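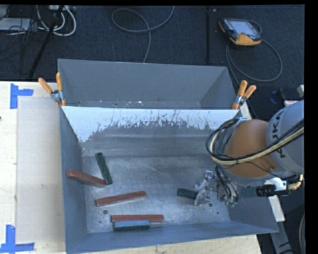 The fault that cost Malport most of a winter announced itself by doing nothing at all. The arm would go down into the bin, close its fingers, come up and carry on to the next job with complete assurance and no block. It did this on a KUKA arm, over a gray metal bin held on with orange spring clamps, in front of people with good degrees. The blocks were wooden, rectangular, reddish-brown and dark green with a pale blue one among them, and a toddler could have emptied the bin before lunch. The toddler, as Rosaire Gosselin pointed out to me more than once, does not have to explain herself to a client.

Gosselin runs the picking lab at Malport. The client was Brurnico, which sorts odd-shaped parts for other companies and wanted a machine that could pull them out of a heap without being told where they were. The parts themselves were confidential. The blocks were not, so the blocks got the job, and for the early weeks they behaved well enough that a delivery month was mentioned out loud. The month was May. Gosselin now winces when he says it.

Then came the phantom picks. The control software, a package called Prenex that the lab had written mostly itself, would report a good grip and log a success. The gripper would travel to the drop point and open with some ceremony. Nothing fell out. Since the log said success, the count went up, and the weekly report sent to Brurnico was for a while the most cheerful document in the building.

"We were delivering air," Gosselin said. "We were delivering it on schedule."

Every department had its suspect. The vision people blamed the gripper. The gripper people blamed the lighting. A visitor from upstairs blamed the white paint on the bin's sloped panel, which has worn through to the metal in long drips, and he was thanked for his interest. For two weeks the lab swapped cameras, and for another two it swapped opinions. A proposal to repaint the bin got as far as a purchase order.

The person who settled it was Iraklis Deligiannis, a safety engineer on loan from Sarantis, who had come to look at something else entirely. His business was the stop circuit. He had heard that the arm once went on pressing down after it should have quit, hard enough to make a noise that brought people in from the hallway, and he wanted to know why a machine with a force limit had apparently forgotten it.

Deligiannis has a slow way of working that made the lab nervous. He read the log on paper. It had more than 2000 picks in it, and he went down the pages with a ruler, marking each one where the fingers had closed further than any block would allow. He found 21. In every case the force reading was the same number as the reading before it, down to the last decimal.

Sensors don't do that. A sensor that's alive jitters a little, even when the arm is standing still. What the lab had was a signal that now and then dropped out for a moment, and a line in Prenex that dealt with the silence by repeating the last value it had heard. If the last value was "holding a block," the arm was holding a block. If it was "touching nothing," the arm was touching nothing, and would go on touching nothing right down into the floor of the bin.

So the comic fault and the frightening one were the same fault. The line had been added on a Friday to stop a warning from popping up on the screen. It had a comment next to it that said "temporary."

The dropout came from a cable that flexed too tightly when the wrist turned one particular way. Replacing it took less time than the meeting about replacing it. The software took longer. Prenex now treats a missing reading as a reason to stop, and a reading that sits perfectly still as a reason to be suspicious. The stop itself has been moved out of Prenex altogether, to hardware that has no opinions and can't be edited on a Friday.

The first week with the new rules was miserable. The arm halted constantly, often in the middle of a perfectly decent pick, and the success rate in the report dropped to something Gosselin asked me to leave out. Brurnico called. He told them the old numbers had been wrong and the new ones were terrible, and there was a long pause on the line, and then they asked which parts of the old reports they could still use.

He is still working on the answer. Deligiannis, meanwhile, has gone back to Sarantis and taken his ruler with him. The purchase order for the paint was never canceled, and two cans of it are sitting in Gosselin's office.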